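Drirkbridge Neighborhood Association
Minutes of the General Meeting
Sat 4 September
Jondwood Hall, lower meeting room

Call to order

The meeting was called to order by the chair at 10:00 a.m. A quorum was present. The secretary recorded the minutes. Apologies received in writing were noted and filed.

Approval of previous minutes

The minutes of the July meeting were approved with one correction. Under "Parking on Onsri Street," the words "no change" were replaced with "no change until the survey is complete."

Finance report

The association opened the period with a balance of $2,178. Dues received since July were deposited on schedule. The invoice for hall rental has been paid. The invoice for printing the summer newsletter is in dispute, as the printer billed for color on both sides and the order was for one side only. The secretary will write to the printer again. The report was accepted as presented.

Old business

Crosswalk at Onsri Street and Plamari Avenue. The town engineer's office has replied to the association's letter. The office will repaint the existing markings but does not plan to install a signal this year. Members living on the north side of Plamari Avenue asked that the reply be circulated in full. It was agreed to attach it to the next mailing. A motion to request a second traffic count, to be taken while school is in session, was made, seconded and carried.

Community garden fence. The gate has been rehung and now closes. The latch remains to be replaced. Plot holders are reminded that the combination changes on the first of each month and is not to be posted on the gate.

Storm drains. The town has cleared the drains on the east side of Jondwood Road. The drain in front of the post office was not on the work order and has been reported again.

New business

Bag reduction at the fall market. The chair introduced a proposal that vendors at the fall market stop handing out thin plastic shopping bags. The market office reports that stallholders gave out 3,000 bags over the last season.
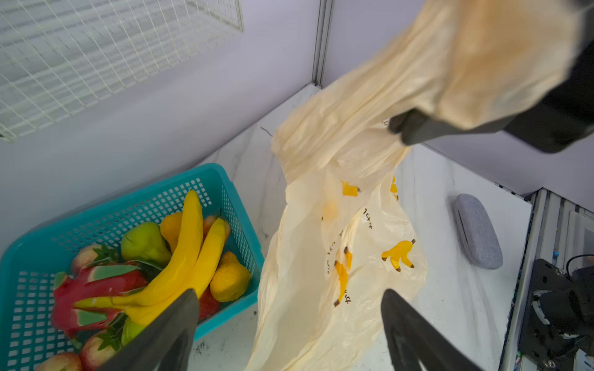
Reading time: 3 minutes

Discussion followed. Several members supported the proposal and asked that it take effect with the first market date. Others noted that many produce vendors have already bought their bags for the season and would bear the cost. One member asked whether printed bags bought by the vendor would be treated differently from plain ones — the chair's view was that they would not, as the proposal makes no mention of printing. A member who sells at the market stated that paper bags do poorly with wet greens and asked for an exception for lettuce and herbs.

It was moved that the proposal be amended to allow vendors to use up existing stock through the end of the season, and to permit small bags for wet produce. The amendment was seconded and carried. The amended proposal was then put to a vote and carried, with 29 in favor and 3 opposed. The secretary will send the text to the market office and ask that it be included in the vendor packet.

Bag exchange table. As a related matter, it was agreed to set up a table near the market entrance where residents may leave clean reusable bags for others to take. The table will be stored in the hall closet between market days.

Library hours. The library branch has proposed closing one hour earlier on weekdays. Members expressed concern for students who use the reading room after practice. The association will submit a comment opposing the change before the comment period ends.

Leaf pickup. The town's schedule has not been published. The item was tabled.

Open floor

A resident of Jondwood Road asked who is responsible for the bench outside the hall, which has a broken slat. The chair confirmed that it belongs to the association — the repair will be charged to the maintenance line. A second resident asked that the microphone be used at all meetings, including by those seated in front.

Adjournment

There being no further business, the meeting was adjourned at 11:35 a.m. The date of the next meeting will be posted on the hall notice board.

Minutes submitted by the secretary, subject to approval.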